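3.2 Household survey and storage habits

The second part of the study dealt with where people keep everyday goods at home and how that affects what they throw away. We recruited 194 households in the towns of Temholm and Solberg, all of them renting or owning a home with its own kitchen. Each household kept a paper log in November and wrote down every food item that was discarded, where it had been stored, and whether it had been opened. Items kept on open surfaces were logged separately from items kept in cupboards or the refrigerator.

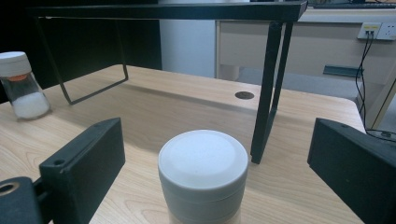
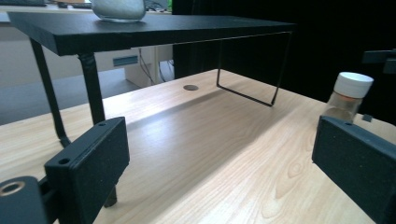

Figure 4. Open surfaces of the kind covered by the "tabletop" code: a white lidded container on a light wood-grain top (first) and a low black riser on a light wooden top (second).

The logs gave 1,733 usable entries. An entry was usable if it named the item and gave at least one storage place. We did not ask for weights, as the pilot round in Mirska had shown that most people stopped weighing things within a few days and then guessed. Amounts were instead written as a share of the original package: all, most, half, or a little.

Storage places were sorted into five codes: refrigerator, freezer, closed cupboard, open shelf, and tabletop. The last code also took in counters and windowsills. Two coders worked through the entries separately, and Bogdan Anghel settled the cases where they disagreed. Most disagreements concerned small shelf units placed on a counter, which one coder had read as open shelf and the other as tabletop. We decided to treat any unit that could be lifted off by hand as part of the surface it stood on. This rule was applied to the full set, including entries that had already been coded.

Discards from closed cupboards were mainly dry goods past the printed date. Respondents often wrote that they had forgotten the item was there. Flour, lentils, and baking powder came up again and again. Discards from tabletops were mostly bread and fruit, and the usual reason given was spoilage. Forgetting was seldom mentioned for tabletop items, even in large households.

Lidded containers need a separate comment. In 93 entries the respondent noted that the food had been moved out of its original package before it was thrown away. Many of these respondents no longer knew the printed date and had judged by smell or looks. Some wrote that they threw the food out to be safe – a few added that it was probably still fine. The pattern was the same in both towns and did not depend on the age of the respondent.

After the logs came in, we held follow-up interviews with 30 of the households. The interviews used the Stimach question set, shortened to fit a home visit, and were held in the kitchen where possible. People were asked to say where they would look first for five named items and then to go and find them. Several respondents named a cupboard and then found the item somewhere else. These mismatches were more common for dry goods than for anything kept cold, and they are taken up again in Section 4.1 together with the results on shopping lists.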